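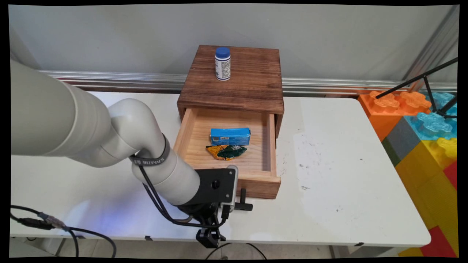 3.2 What ends up in a small drawer

Every household we visited had one drawer that its owners described, with some embarrassment, as temporary. Of the 52 participants, most had kept theirs in that temporary condition for years. Dobos and Lopes call this the holding drawer – a place for things no longer in use but not yet rubbish.

Figure 4. Single-drawer wooden cabinet with the drawer pulled open; a small blue box and a crumpled snack wrapper inside, a capped white bottle on top.

Wrappers are the awkward case. Participants in the Skerkow group defended a box readily enough, even an empty one, but a wrapper was always blamed on somebody else in the house. Bottles seldom went in at all. They stood on top, where, as one participant put it, they were "on their way to the cupboard". The cupboard was generally within arm's reach.

We gave each participant 10 minutes to sort the contents by colour of label, by use, or by any rule they cared to defend. Four chose to close the drawer.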